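Tranine fitted sheet, off-white, after ten months as a folding surface

Posted 7 September 2021

I bought the Tranine sheet last November to cover the mattress where I sort and fold clothes. It cost 42 dollars at Mensah, and the plain cotton one I had before it was 38, so price was not what decided it. I wanted a pale color that would show lint and a surface that would not drag on shirts.

It does the first job well. Dark blue cotton leaves fuzz on everything, and on this sheet I can see it and brush it off before the next load.
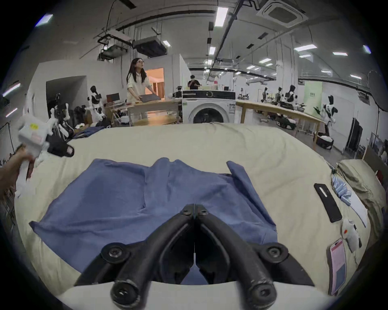
Drag is harder to judge. T-shirts and thin cotton slide fine when I pull a sleeve across. Heavier pieces catch a little and take the sheet with them, and then I have to stop and smooth it. The 300 thread count on the package feels right to me, but I have no way to check it.

Wrinkles are the main complaint. I wash it at 40 degrees Celsius and put it back on straight from the dryer, and it still creases. The Tilura sheet I used before that stayed flatter but pilled within weeks. If you fold by lining up side seams, the creases underneath are a small nuisance. If you fold on your own lap or on a board, you won't care. 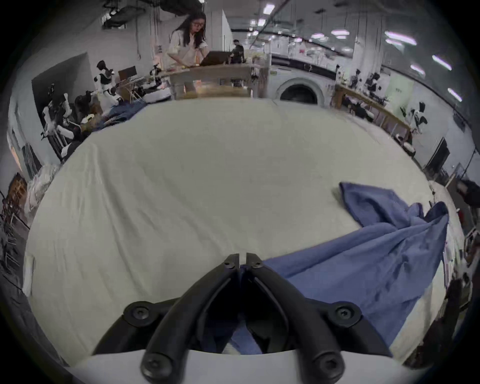

Blue cloth on the white sheet, with creases running across it.

Elastic is still tight at all corners. No stains so far, no thin spots. The Rotongate version is supposed to be thicker, and I may try it when this one wears out. Four stars, one off for the wrinkling.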